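Linen Hire and Returns: Your Questions

Updated March 2019. Skullbridge Table Linen, hire and sales. If it's not answered here, ring or email, Gráinne Ó Dálaigh does the enquiries and gets back to most people same day.

What do you hire out?

Tablecloths, runners, napkins. Mostly white, some ivory, a bit of charcoal. Also the black baskets, see further down. We don't do chair covers any more so please stop asking, sorry.

How many cloths do you have?

345 white in the standard trestle size at last stocktake. Rounds are fewer and go quickly for weddings, so book early. Napkins, 2,658 all up, nearly all white.

Which white cloth should I get, the Brollel or the Lindqvist?

Brollel is the heavier one. Hides a scratched table, hangs nicely, takes a hot iron. Lindqvist is lighter and cheaper and you'll see a dark tabletop through it if you don't put something underneath. For a school fete, Lindqvist. For a sit-down dinner, Brollel.

Is it pure white?

Depends on your lights. Whites go grey or creamy or a bit blue in different rooms, and a fine weave picks up a slight shine when the light comes across it. Creases show up more then too. If the colour has to match something, come in and get a swatch. Free.

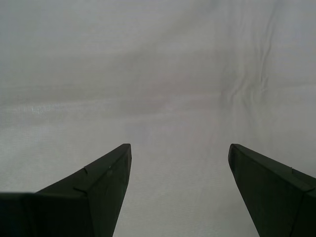 Do they come ironed?

Pressed and folded, yes. Folded means fold lines. They'll be there when you open the cloth out and most of them drop after a few hours on the table. If you want none at all, ask for rolled. Rolled is $6 extra per cloth and you have to give the tube back.

How do I get creases out at the venue?

Steamer is best. Put the cloth on the table first, pull it square from the corners, then steam from the middle outwards. No steamer: spray bottle of clean water, fine mist, smooth it with the flat of your hand and leave it alone. Don't iron on a plastic trestle. We've had people melt the trestle.

One patch that won't lie flat is nearly always the cloth caught on something. Lift that side right up and lay it down again, don't keep tugging.

How much overhang?

Up to you. Short drop for kids' parties and anything where people squeeze past. To the floor if you're hiding boxes under there. Measure the table before you ring, length, width AND height, in centimetres please. "Normal size" is not a size.

What are the baskets for?

Anything you'd otherwise have sliding around on the table. Bread rolls, cutlery, name tags, sauce sachets. Black plastic, rectangular, solid lower down with a strip of little diamond-shaped holes up near the top, rounded rim. They look tidier than you'd think on a white cloth.

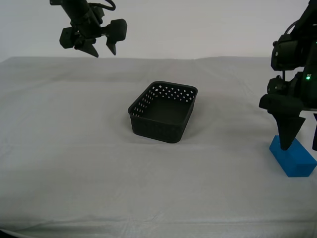 Put a napkin in the bottom if it's for bread, crumbs are a pain to get out of the corners and the napkin gives you something to lift out in one go. For cutlery, handles all the same way. Stand the basket on a bit of an angle if guests are coming from one side only, easier to reach into.

Do I need to wash the baskets before they come back?

Rinse, dry, done. Warm soapy water if there's been sauce. Not the dishwasher, they warp.

Do I wash the cloths?

No! Please don't. Shake them outside, food scraps in the bin, then loose in the bag we gave you. If they're damp hang them overnight before bagging, damp cloth in a tied bag goes mouldy quicker than you'd beleive and mould doesn't come out.

What about wine and candle wax?

Wine: blot it, cold water, leave it. No salt, no bleach. Wax: leave it completely alone, don't pick. Put a safety pin or a bit of coloured thread next to any stain so we can find it.

What if one gets ruined?

Replacement charge, list is on the hire form. Ordinary food and drink stains aren't charged. Burns, rips, texta and glitter glue are.

Can I pin or tape things to the cloth?

Pins yes, if you take them out. Clips better. Tape no. Double-sided tape definately no.

Delivery?

Free in Ultley and the streets right around it on orders over $700. Otherwise there's a flat fee, or pick up from the side door. Somebody needs to be there to sign, we won't leave linen on a verandah.

Can I keep them an extra day?

Usually, if you ask beforehand. Ring, don't email, for that one. If the cloths are booked out straight after you, we'll need them back on time.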